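Simracing mit 50: mein erster Langstreckenversuch

Also gut, ich habe es getan. Seit April steht bei uns oben ein Lenkrad mit Pedalen, und am Wochenende bin ich mein erstes richtiges Teamrennen gefahren. Drei Stunden, Fahrerwechsel inklusive, auf der Strecke von Drirkdale, die es nur virtuell gibt und die ich inzwischen besser kenne als den Weg zu meinem Zahnarzt.

Schuld ist Marlene Després. Marlene fährt seit Jahren online in einer kleinen Liga namens Rarar und hat mir zum 50. Geburtstag einen Gutschein für "eine Saison Blamage" geschenkt. Ich fand das sehr lustig, bis sie mich tatsächlich angemeldet hat. Unser Team heißt Lamia, fragt mich nicht, warum, das war schon so, als ich dazukam. Außer Marlene und mir ist noch Colton Dufour dabei, der sich ums Setup kümmert und der im Sprachchat so leise redet, dass ich ihn über den Motorensound kaum höre.

Die ersten Wochen

Ich dachte ja, ich hätte Vorwissen. Früher war ich fast jeden Sommer an irgendeiner Strecke, habe im Nassen auf der Naturtribüne gesessen und kluge Sachen über Bremspunkte gesagt. Dann setzt man sich selbst hin und stellt fest, dass man in der ersten Kurve geradeaus fährt. Und in der zweiten auch! Bei mir waren es vor allem die Pedale. Ich habe gebremst wie auf dem Supermarktparkplatz, also erst zart und dann immer fester, und das ist in einem GT-Auto genau verkehrt herum. Man tritt am Anfang kräftig drauf und lässt dann Stück für Stück los, während man schon einlenkt. Klingt einfach. Ich habe dafür drei Wochen gebraucht und kann es bis heute nur in Linkskurven.

Was mir geholfen hat, war stures Rundenfahren ohne Gegner. 400 Runden in Drirkdale habe ich vor dem Rennen abgespult, meistens abends nach dem Essen und immer mit derselben Spritmenge, damit ich die Zeiten vergleichen konnte. Colton hat sich danach die Telemetrie angeschaut und mir kleine Nachrichten geschickt wie "Kurve 7, du schläfst". Er hatte leider immer recht.
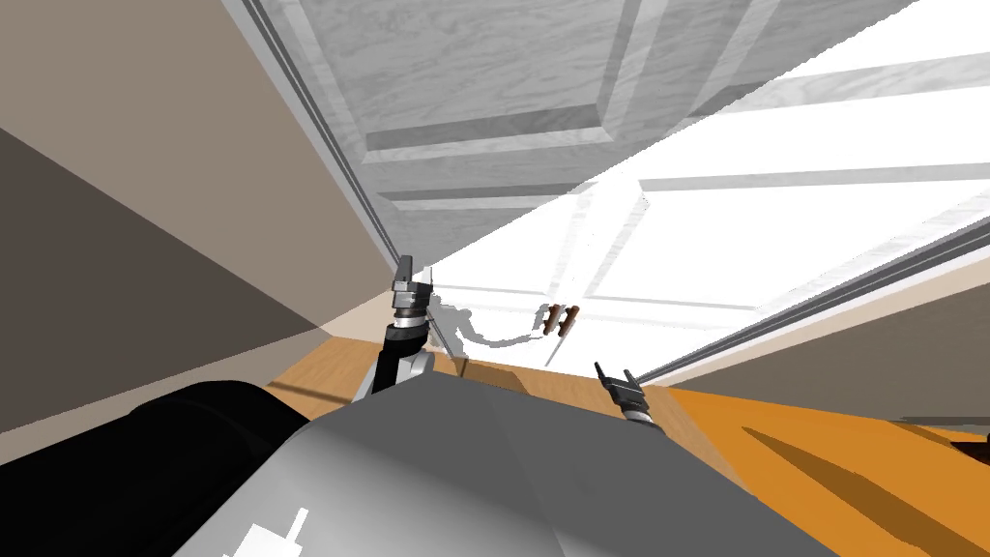
Der Renntag

Gestartet ist Marlene, das war von Anfang an klar. Startphase mit dem ganzen Feld, da hätte ich vermutlich schon vor der ersten Schikane jemanden mitgenommen. Sie hat zwei Plätze gutgemacht und ist dann brav im Windschatten geblieben, um Benzin zu sparen. Ich saß daneben (virtuell daneben, sie wohnt ja ganz woanders) und habe alle Minute gefragt, ob die Reifen noch gut sind. Irgendwann hat sie mich stummgeschaltet.

Dann mein Stint. Meine Hände waren so nass, dass ich die Handschuhe angezogen habe, über die ich mich vorher immer lustig gemacht habe. Die Outlap war furchtbar, kalte Reifen, voller Tank, und von hinten kam auch noch der Wagen vom Team Friesen angeflogen, am Steuer Réjean Bergeron. Der ist in der Liga so etwas wie die Messlatte. Ich habe Platz gemacht, vielleicht ein bisschen zu höflich, und war prompt mit zwei Rädern im Gras. Kein Dreher, aber der Puls war oben.

Nach ein paar Runden wurde es besser. Man kommt in so einen Rhythmus, bremsen, einlenken, warten, warten, Gas, und plötzlich ist eine halbe Stunde weg. Ich hatte sogar ein kleines Duell mit Kirsten Kennedy, die in derselben Klasse fährt und auch ihre erste Saison macht. Sie war auf der Geraden schneller, ich im mittleren Sektor, und so ging das hin und her, bis ich an die Box musste. Beim Anhalten bin ich dann natürlich über die Markierung hinausgerutscht und musste zurücksetzen. Hat uns einen Platz gekostet. Marlene hat nichts gesagt, aber ich habe sie atmen hören.

Colton ist den Schluss gefahren, völlig unaufgeregt, als würde er Brötchen holen. Kurz vor Ende gab es noch eine Durchfahrtsstrafe für einen Wagen vor uns, und damit war der Platz aus meiner Boxennummer wieder drin. Platz elf am Ende. Ich habe gejubelt, als hätten wir das Ding gewonnen - es war kurz vor Mitternacht und die Nachbarn waren sicher begeistert.

Was ich vor dem nächsten Lauf ändern will

Zuerst mal den Stuhl. Ich fahre auf einem Bürostuhl mit Rollen, und bei jeder harten Bremsung schiebe ich mich selbst vom Lenkrad weg. Lâm Tôn aus der Liga hat mir geraten, die Rollen in alte Turnschuhe zu stellen, das probiere ich jetzt erst mal aus, bevor ich Geld für ein richtiges Gestell ausgebe. Außerdem will ich Boxenstopps üben, bis ich sie im Schlaf kann, und bei Überrundungen einfach auf meiner Linie bleiben. Das hat mir Réjean nach dem Rennen übrigens selbst geschrieben, sehr nett: Der Schnellere sucht sich schon seinen Weg, man muss nur berechenbar fahren.

Und Rechtskurven. Rechtskurven wären auch mal was.

Der nächste Lauf ist auf einer Strecke, die ich noch gar nicht kenne, mit einem Stück Nachtfahrt drin. Colton hat mir schon ein Setup geschickt und dazu nur geschrieben, ich solle die Scheinwerfer auf eine Taste legen, die ich auch finde. Falls von euch jemand Tipps fürs Fahren im Dunkeln hat, bitte ab damit in die Kommentare!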